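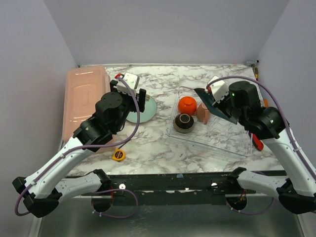 Clear dish rack and dark teal plate above the marble-patterned counter.

Kitchen and Dishes Assistant, part-time
Rotska, Plilcombe
Posted November 29, 2019

Rotska is a lunch kitchen in Plilcombe that serves up to 100 meals a day. We are looking for a part-time assistant to take over the dish area and help with light prep.

What you will do
Wash plates, bowls and cups by hand and set them in the racks to drain. Put dry dishes back on the shelves before the next service. Wipe down counters and sinks. Empty the racks and rinse them at the end of each shift. Peel and wash vegetables when the dish area is caught up. Larger pots go through the machine in the back, and we will show you how to run it.

Hours and pay
Shifts are four hours, late morning to mid-afternoon, five shifts a week. Pay is by the hour and is discussed at the interview. There is a signing payment of $500 after your first 10 weeks. A meal is included with each shift. Aprons and gloves are supplied, but you need your own non-slip shoes.

What we ask for
You should be able to stand for a full shift and lift 30 pounds. Kitchen experience is helpful but not required. You will need a food handler card within your first month, and we pay the fee. Please tell us if you have a skin allergy to dish soap or latex so we can order the right gloves.

How to apply
Send a short note with your phone number and the days you can work to Margit Fodor, kitchen manager, or leave it at the front counter at 57 Halilović Street. A resume is fine but you do not have to send one. Interviews are held at the kitchen and include a paid one-hour trial with Gyula Kovács, who runs the lunch shift. The position is open until filled.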